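Search this site Enter keyword Go

School bag weight limit goes to a vote in Sokatero

Last updated: October 15, 2022

6 min read

The Sokatero school board will vote next month on a rule that would limit how much students in the lower grades can be asked to carry home, after a check in August found that many of them were walking to school with bags heavier than doctors advise.

The proposal would set a limit of 12 percent of a child's body weight for students through sixth grade. Teachers would have to plan homework so that no more than two textbooks go home on any one night. Older students would not be covered, although the board has asked staff to look at whether the high school schedule could leave more time between classes for locker visits.

The check took place in the first full week of classes at Krajčí Elementary, the district's largest school. Bags were weighed at the front door on a bathroom scale, and families who had agreed to take part gave their child's weight on a form. Of the bags weighed, 43 percent were over the proposed limit. The heaviest were carried by students in fifth grade, who use a hardcover math book and a separate workbook for each subject.

"The numbers were higher than I thought they would be," said Kumudini Roy, who chairs the board. "I had assumed we were talking about a handful of kids who never clean out their bags. Some of it is that, but most of the weight was books we told them to bring."

Roy said the rule was written so that the job of keeping bags light would fall on the schools first. No student would be punished or sent home over a heavy bag, and there would be no daily weighing. Each school would repeat the August check once a year and report the results to the board.

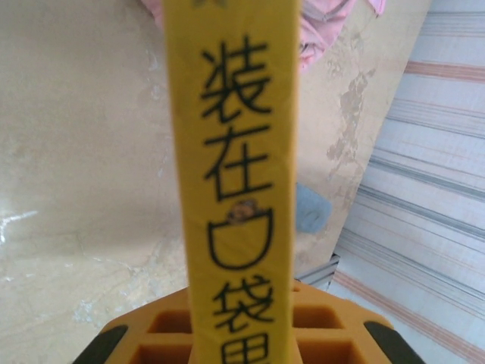

The idea came from parents, who raised it at two board meetings last spring. Several described children complaining of sore shoulders, and one mother told the board that her daughter had started leaning forward on the stairs at home even without a bag on. A petition followed, and the board agreed to gather its own figures before writing anything down.

Kristine Castillo, a physical therapist who works with children at the Sokatero clinic, reviewed the draft rule at the board's request. She said there is still debate over how much harm a heavy bag does in the long run, and that most back pain in young children goes away without treatment. Her concern is with what happens day to day.

"A child with too much on their back changes how they walk," Castillo said. "They lean, they shorten their steps, they trip more. You don't need to prove lasting damage to decide that's worth fixing."

She told the board that the way a bag is packed and worn can matter as much as what it weighs. The heaviest things should sit close to the back, with lighter things toward the front. Both shoulder straps should be used and pulled snug, so that the bottom of the bag rests near the waist and does not hang below it. Small outer pockets are best kept for keys, tissues and snacks.

Castillo also warned against buying a bag for a child to grow into. A large bag tends to get filled, she said, and one that is wider than the child's shoulders will swing from side to side. Water bottles are another common problem – a full one can weigh as much as a book, and every school in the district has fountains where an empty bottle can be filled in the morning.

Cost is the main point of disagreement. To keep textbooks from going back and forth, the district would buy classroom sets for the subjects with the heaviest books, so that students could leave one copy at home and use another at school. Staff put off the purchase of new cafeteria tables this year to leave room in the budget, but the money set aside would cover only grades four through six. The lower grades would have to wait.

Some parents have asked why the district does not move more homework online. It already uses Fletora, a program that lets teachers post assignments and reading, and students in the upper grades do much of their work there. Roy said the board did not want to lean on it for younger children. Not every home in Sokatero has a steady internet connection, she said, and many parents of small children have told the board they want less screen time in the evening.

Teachers have been mostly in favor, according to a summary of written comments included with the draft. A few objected to the limit on textbooks, saying it would make it harder to assign review before tests. Others said the rule should cover band instruments and gym clothes, which are often carried in a second bag and were left out of the August check. The board's staff said instruments would be handled separately, and that the music department was looking into keeping some practice instruments at the public library.

The comments also brought up rolling bags. Krajčí Elementary has not allowed them in the hallways for several years, because of crowding on the stairs between the old building and the new wing. The draft leaves that decision with each principal. Castillo said rolling bags can help some children, but that they have to be lifted onto buses and up steps, and that an empty one often weighs more than an empty backpack.

A local store, Numex, has offered to hold a bag fitting day at its downtown location before the winter break. Parents would be able to bring in a bag they already own and have the straps adjusted free of charge. Roy said the district had no part in the offer and would not be recommending any store or brand, but that the date would be listed on the school calendar along with other community events.

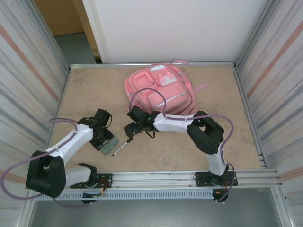
A pink backpack with a rounded front pocket and zipper.

Families who cannot wait for a vote can do a simple check at home. Step on the scale without the bag, then again while wearing it, and take the difference. For a child who weighs 50 pounds, the proposed limit works out to 6 pounds, including the bag itself. Castillo suggests doing this on a school morning, after the lunch and the water bottle have gone in.

She also suggests emptying the bag completely once a week. At Krajčí Elementary, staff who ran the August check said they often saw old worksheets, library books and extra shoes that students had forgotten they were carrying. Those items were weighed along with everything else.

If the rule passes, it would take effect at the start of the second semester. Principals would get a list of the heaviest textbooks used in each grade, and teachers in the same grade would be asked to agree on which nights each book goes home. The first report to the board would be due at the end of the school year.

The board will take public comment before it votes. Residents who want to speak can sign up at the district office or at the door, and written comments will be accepted until noon on the day of the meeting. Copies of the draft rule are available at the district office and at the front desk of each school.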